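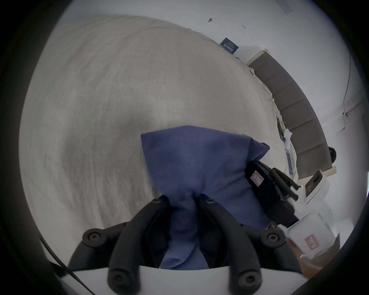

O que fazer quando a garra fecha no tecido, mas o log continua a dizer "vazio"?

Primeiro refaçam o zero com os dedos totalmente abertos e só depois mexam no limiar de deteção. No nosso caso o zero estava guardado com o valor do semestre passado, e o limiar nem tinha culpa.

Pronto, agora a história toda, para quem apanhar este ticket depois de mim (olá, turma de maio!).

Projeto Hillinar, clube de robótica, tarefa de dobrar e arrumar panos. Comecei com o limiar em 200, que era o que estava na folha da Heather. Com a caixa de cartão, impecável. Com pano, o registo dizia "vazio" quase sempre, mesmo comigo a ver a garra a segurar a coisa! Baixei, subi, baixei outra vez... nada de jeito.

O Vivek sugeriu ler o valor cru do encoder em vez do estado já filtrado. Com os dedos abertos dava 1,674, quando o ficheiro de configuração esperava 3,000 (sim, com vírgula, é o formato do nosso script, não mudem isso que rebenta a importação). Ou seja, tudo o que vinha a seguir estava torto.

Passos que fiz:
parar o registo
abrir os dedos até ao batente
correr a rotina de zero 2 vezes
gravar e reiniciar o script

Depois disto o estado passou a "ocupado" com o pano fino e com o grosso. Falta testar com meias, a Lieselotte Petersen ficou de trazer umas.

Deixo o ticket aberto até lá. Benedikt, se puderes, apaga a configuração antiga da pasta partilhada, que eu não tenho permissões.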